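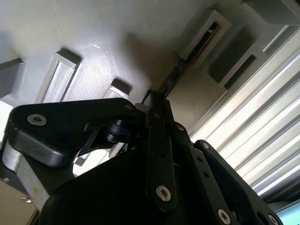 I've had my head in the gripper on our little arm cell for most of March, and I think I've finally got it behaving! If you've been following along you'll know we use it for practising on old desktop PCs, and that it had started closing a touch crooked, one finger getting there before the other. Malou blamed the software (Malou always blames the software). I blamed the screws. There are silver ones all over those black link plates, at the pivots and down by the edges, and I'd only been checking the ones I could reach without lying on the bench. So I went round the lot with a hex key, and 3 of them took a good half turn. Sorry, software.

After that came a wipe of the pivots, a tiny dab of grease and the dull bit — running it open and shut 300 times with nothing in it while I ate my sandwiches. Then I nipped everything up again and put a dot of paint pen on each head, so next time I can see at a glance if one has crept round.

Re-zeroing was more of a faff. Our Skilter controller wants the fingers fully closed before it'll take a new zero, and it sulked twice. Effie spotted that I was saving to the wrong slot. I've set the closing force down to 31 on its scale, which feels right for anything near a circuit board, and I go in slowly from there.
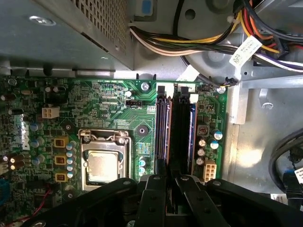 Fingers pointing up at the old Dell board, just by the memory slots.

I still want to reroute a cable that bothers me, and Hayley has asked for a proper log sheet, so that's my job for tomorrow morning.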